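プレスリリース
9/19/25
株式会社Darkitz

代表取締役社長交代のお知らせ
後任は徐鳳英(Fengying Xu)、ラジュは会長として現場に残ります

こんにちは、Darkitzのアニタ・ラジュ(Anitha Raju)です。いつもは総務が書いてくれる発表文ですが、今回は自分のことなので自分で書かせてほしいとお願いしました。文章が長い、話がそれる、と社内ではさんざん言われている私ですので、お忙しい方は次の段落だけ読んで閉じていただいてかまいません。

株式会社Darkitz(本社:長野県松本市、さく井工事・地中熱ボーリング・地質調査)は、取締役会において、現在の取締役工事部長である徐鳳英を代表取締役社長に選任しました。私は同日付で代表権のない会長になります。会社の名前も、電話番号も、ヤードの場所も、見積書の書式も変わりません。進行中の工事の担当者もそのままです。

さて、ここからが長いです。

Darkitzは今年で創業33年になります。始めたときは、夫の叔父から譲ってもらった中古のロータリー式の掘削機と、それを載せるトラックと、あとは借りものの泥水タンクしかありませんでした。事務所は農家の納屋の二階で、冬は灯油ストーブに手をかざしながら柱状図を清書していました。私はもともと大学で地質をやっていて、卒業してからは石油の探鉱会社で坑井のログばかり読んでいた人間です。地面の下を紙の上の線で見る仕事ですね。それはそれで大好きだったのですが、一度でいいから自分で決めた場所を自分で掘ってみたい、という気持ちがどうしても消えなくて、勢いで会社をつくってしまいました。勢いというのは怖いものです!

最初の仕事は、りんご農家さんの灌漑用の井戸でした。水は出ました。ただ、予定していた深さではまるで出なくて、施主さんと相談しながら少しずつ掘り増しをして、ケーシングも買い足して、終わってみれば利益は影も形もありませんでした。それでもその農家さんには今も毎年お世話になっていて(ポンプの交換と、秋のりんごと、両方です)、私にとっては会社でいちばん大事な井戸です。

当時のあの掘削機には「Menon」という名前がついています。母方の祖母の家の名字です。頑固で、朝が弱くて、いったん機嫌よく動き出すと誰よりも働くところが祖母にそっくりだったので、油性ペンで操作盤の横に書いたら、そのまま正式な呼び名になりました。機材台帳にも「Menon」で載っています。部品がもう手に入らないので現役は退きましたが、ヤードの奥で屋根をかけて置いてあり、新人はまずMenonのグリスアップから覚えます。

徐の話をします。

徐鳳英は10年前に、機材メーカーのTrondbridgeから当社に移ってきました。Trondbridgeではスイベルと泥水ポンプの整備を担当していて、当社にも定期的に点検に来ていたのです。あるとき、うちの若い者が立ち上げに失敗して泥だらけになっている横で、黙って上着を脱いで、バルブの組み方を一から見せてくれました。その日の帰りがけに「掘るほうもおもしろそうですね」と言うので、私はすぐさま「じゃあ来れば」と返しました。Trondbridgeの皆さんには申し訳ないことをしたと思っています。そのあとも変わらずお付き合いくださって、本当にありがたいです。

入社してからの徐は、まず地中熱の現場に入りました。地中熱というのは、住宅や施設の敷地に細い孔を掘って、そこにUの字の管を入れ、地面の下の温度を冷暖房に使うものです。井戸のように水を出すのが目的ではないので、最初のころは社内でも「水の出ない穴を掘って何が楽しいんだ」という声がありました。言っていたのは主に私です。徐はその声をさらっと聞き流して、狭い敷地に機械を入れる段取り、近所へのあいさつの順番、泥水の引き抜きのタイミング、グラウトの練り方まで、ひとつずつ手順書に起こしていきました。今では当社の売上の柱のひとつですし、手順書は厚くなりすぎて冊子が分かれています。

工事部長になってからは、人の配置の考え方がずいぶん変わりました。私はどちらかというと、その日の朝に空を見て、顔を見て、「あなたはあっち」と決めるほうでした。徐は前の週のうちに配置を貼り出します。最初は反発もありましたよ。貼り紙の前でみんなが腕組みをして、誰と誰を組ませるのはどうなんだとか、トラックの割り振りがおかしいとか、朝からにぎやかなものでした。でも、子どもの行事の予定が立てられるようになったと言われてしまうと、もう私のやり方には戻れません。 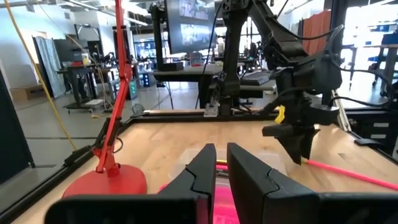
明るい木目のテーブルと透明な容器

取締役会での選任までの経緯も、少しだけ書いておきます。

この話を徐に最初に切り出したのは、今年の5月でした。場所は会議室ではなく、諏訪のほうの温泉旅館さんの現場からの帰り道、サービスエリアの駐車場です。そばを食べて、車に戻って、エンジンをかける前に言いました。徐はしばらく前を向いていて、それから「グラウトの協力会社さんとの契約更新が終わってからでもいいですか」と言いました。引き受けるとも引き受けないとも言わずに、段取りの話から入るんです。私はそれを聞いて、ああ大丈夫だ、と勝手に思いました。

正式な返事をもらったのはそれからだいぶ経ってからです。そのときには、徐のほうから条件が出てきました。ひとつは、私が会長になっても現場の判断に口を出すときは必ず工事部を通すこと。耳が痛いです。もうひとつは、若手の資格取得の費用を、合格不合格にかかわらず会社で持つこと。こちらは私も前からやりたかったのに、試験に落ちた人に気をつかわせるのではないかとぐずぐずしていた件でした。どちらも取締役会で了承されています。

新体制での取り組みについて

新しい社長のもとで最初に動き出すのが、井戸の維持管理サービス「Prevus(プレヴァス)」です。名前は徐がつけました。由来を聞いたら「響きです」とのことでしたので、深い意味は探さないでください。

井戸は掘って終わりだと思われがちなのですが、実際には長い年月のあいだにスクリーンが目詰まりしたり、ケーシングの内側に鉄分がついたり、ポンプの吸い込みが弱ったりします。水の出がだんだん悪くなっていくので、毎日使っている方ほど気づきにくいんですね。お電話をいただくのはたいてい、水がまったく出なくなってからです。しかも田んぼや酒蔵さんの場合、そういうときに限っていちばん水が要る季節だったりします。

Prevusでは、当社で掘った井戸もよその会社さんが掘った井戸も同じように扱います。水位と揚水量の記録をとり、孔内カメラで中を確認し、必要なら洗浄の提案をして、その内容を井戸ごとの台帳にまとめてお渡しします。台帳は紙です。タブレットで見られるようにする話も出たのですが、お客さまに聞いてまわったところ、ポンプ小屋の壁に吊るしておけるほうがいいという声が多くて、紐を通す穴つきの紙の台帳に落ち着きました。データは会社のほうでも保管します。

試行はすでに始めていて、安曇野と塩尻の井戸、合わせて6本で台帳づくりを進めています。ご協力くださっている皆さま、ありがとうございます。古い図面を探すために押し入れをひっくり返してくださった方もいらして、徐と一緒に頭を下げてまいりました。その図面、深さの単位が間で書いてあったんです。読み替えるのに少し手間取りましたが、当時の掘り手の字がまた見事で、コピーを一部いただいて事務所に貼ってあります。

人の面では、来年度にかけて工事部の採用を増やします。これまで当社の募集は経験者ばかりを探していたのですが、徐はその方針をやめて、未経験の方に入ってもらうつもりでいます。機械が好きな人、外で働きたい人、地図を見るのが好きな人、歓迎です。重いものは機械が持ちます。ただ、夏は暑いですし冬は寒いです。そこは正直にお伝えしておかないと、面接で徐に同じことをもっと細かく言われます。

機材については、Trondbridgeの小型掘削機の導入を検討しているところです。町なかの地中熱の現場は、とにかく道が狭いんです。今の機械だと、前日にミラーをたたんで曲がれるかどうか試しに行くような場所もあって、運転する人の胃によくありません。導入が決まりましたら、またあらためてお知らせします。ちなみに新しい機械の名前は社内公募にするそうで、私は一票しか持たせてもらえません。

徐鳳英からのあいさつ

徐に原稿を頼んだところ、とても短いものが来ましたので、そのまま載せます。

「このたび社長を務めることになりました徐鳳英です。機械の整備をしていたころから、掘っている人たちの手元を見るのが好きでした。社長になっても、できるだけ現場に出ます。お客さまの井戸のこと、孔のこと、気になることがあれば早めに電話をください。早いほうが安く済みます。よろしくお願いいたします。」

もう少し何かないの、家族のこととか趣味とか、と聞いたのですが、「それはリリースに要りますか」と返されました。要るか要らないかで言えば要らないのでしょうけれど、私が書いている文章なのでこっそり足しておきます。徐は自転車で通勤していて、雨の日も雨具を着て自転車で来ます。昼は弁当で、漬物は自家製です。ヤードの脇の空き地を耕して大根を植えたのも徐です。あの大根は水やりに当社の井戸水を使っていて、たいへん立派に育ちます。

私のこれから

会長という肩書きになりますが、名刺は前のものが残っているあいだは手書きで直して使います。もったいないので。

具体的には、これまで掘ってきた井戸と孔の柱状図の整理をします。創業のころのものは方眼紙に鉛筆で書いてあって、だんだん薄くなってきました。砂、礫まじりの粘土、また砂、という線の並びを見ていると、その日の天気や、施主さんが出してくださったお茶の味まで思い出すんです。これを誰にでも読める形に直して、徐たちが次に近所を掘るときの手がかりにしてもらおうと思っています。松本の盆地は、少し場所がずれるだけで礫の出方が違ってきますので、昔の記録は意外なほど役に立ちます。

それから、地元の高校の地学の授業に呼んでいただくことが増えましたので、そちらも続けます。コアの箱を持っていくと、生徒さんたちがまずにおいを嗅ぐのがおもしろいですね。泥のにおいがする、と言って顔をしかめる子もいれば、なかなか手放さない子もいます。運ぶのは重たいのですが、写真で見せるのとは食いつきがまるで違うので、台車を新しくしました。

お客さまのところへも、これまでどおり顔を出します。特に、私が若いころからお世話になっている施主さんには、徐と二人で順番にごあいさつに伺っているところです。まだ伺えていない方、決して忘れているわけではありません。稲刈りの時期は避けてほしいというお話もいただいていますので、それが済んだころにお電話します。

引き継ぎに伴うご案内

お取引先の皆さまには、事務的なことをいくつかお知らせします。請求書と契約書の代表者名は、今後の発行分から徐鳳英に切り替わります。すでに取り交わした契約書は、そのまま有効ですので差し替えは不要です。振込先の口座は番号も名義も変わりません(名義は会社名のみで、もともと私の名前は入っていません)。口座の変更をお願いするような電話やメールが届いた場合は、返信せずに当社の総務までご一報ください。

工事の緊急連絡先も同じ番号です。夜間は当番の者が出ます。

お祝いのお花などは、お気持ちだけ頂戴いたします。事務所が狭くて置くところがないうえに、暖房のそばだとすぐに弱ってしまうので、かわいそうなんです。代わりにといっては何ですが、ヤードを開放しての小さな見学会を準備しています。Menonのエンジンをかけるところもお見せできたらと、工事部の有志がキャブレターを分解しているところです。定員は各回10名で、ヘルメットはこちらで用意します。日程が決まりましたら当社のウェブサイトに載せますので、歩きやすい靴でいらしてください。お子さん連れも歓迎ですが、泥はつきます。

最後になりましたが、長いあいだ社長として私を使ってくださった皆さま、ありがとうございました。書いているうちに退職のあいさつのようになってきましたが、辞めません。来週も再来週も、ヤードにおります。

会社概要
会社名:株式会社Darkitz
本社:長野県松本市
代表者:代表取締役社長 徐鳳英(新任)
事業内容:さく井工事、地中熱利用のためのボーリング工事、地質調査、井戸の維持管理(Prevus)、揚水ポンプの据付および修理

本件に関するお問い合わせ
株式会社Darkitz 総務部 広報担当
お電話、または当社ウェブサイトのお問い合わせフォームからお願いいたします。徐への取材のお申し込みも総務部で承ります。日中は現場に出ていることが多いため、折り返しは夕方になることがあります。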